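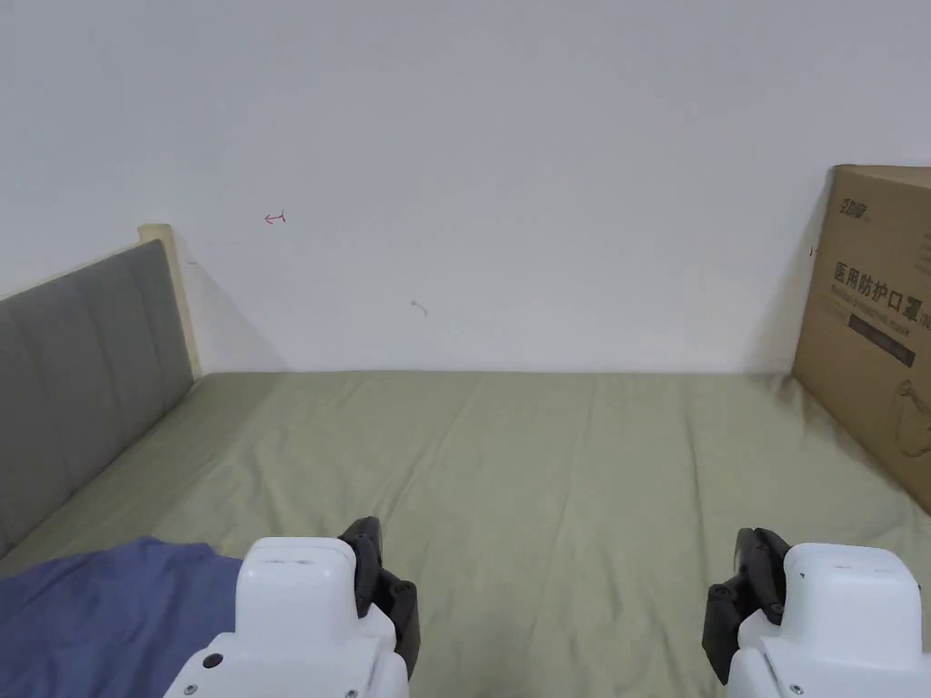 Search this site Enter keyword Go

Bed sheet

By Abena Agyeman
13 February 2012

A bed sheet is a flat piece of cloth used to cover a mattress or to lie between the sleeper and the blankets. Most beds in North America are made with two: a bottom sheet, which is usually fitted, and a flat top sheet. In much of Europe the top sheet has given way to the duvet and its washable cover.

History

Linen was the usual cloth for sheets in Europe until cotton became cheap in the nineteenth century. Before that time sheets were costly goods, and they were often listed one by one in wills and household records. Worn sheets were cut down the middle and resewn with the outer edges joined, a practice known as "sides to middle." The household inventory of the Stuseck estate lists 103 sheets, sorted by grade into those for family, guests and servants.

Fitted sheets, with elastic sewn into the corners or along the whole edge, came into common use in the second half of the twentieth century.

Materials and weave

Cotton is the most common fiber, alone or blended with polyester. Percale is a plain weave with a crisp feel. Sateen passes each thread over several others and has a smoother surface. Flannel is brushed to raise a soft nap and is used mainly in winter. Jersey sheets are knitted and stretch in the same way as T-shirt cloth. 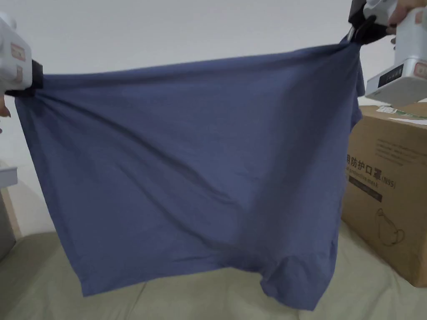
Slate-blue fabric held by its two top corners.

Thread count is the number of threads in one square inch of cloth, lengthwise and crosswise together. High counts may be reached by counting each strand of a twisted yarn separately, and for this reason the figure is a poor guide when used alone.

Care

Cotton sheets are commonly washed once a week or once every two weeks. Drying in a hot machine weakens elastic and may shrink the cloth. Flat sheets are folded in half with the corners matched, then folded again to fit the shelf. Fitted sheets are folded by tucking the corners into one another.

See also
Blanket
Duvet
Mattress
Pillowcase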